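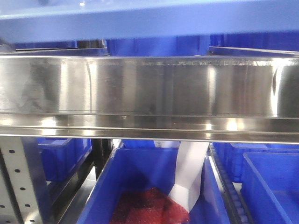 Zineb Ezzat on Medrano, rewrites and filming at 4 a.m.

I'd already seen Medrano twice before I met Zineb Ezzat for coffee, and I still had questions! (Mostly about the brother.) Her thriller follows a night clerk who finds her own signature on papers she never signed.

"I wrote 13 drafts," she told me, laughing. "In the early ones the brother did it, and everybody guessed by page ten."

So who talked her out of it? Her editor, Fadwa Benjelloun, who read the script on a train and called her before she'd even gotten off. "Fadwa said, 'I like him too much, leave him alone.' I sulked for a week and then cut 22 pages."

They shot mostly at night, with 300 extras for the ferry sequence, and I told her that's the part I keep going back to. "My mom's in it," she said. "Green scarf, looking straight at the camera. We kept her in."

Her next one is a comedy called Flakix, and she starts shooting in December.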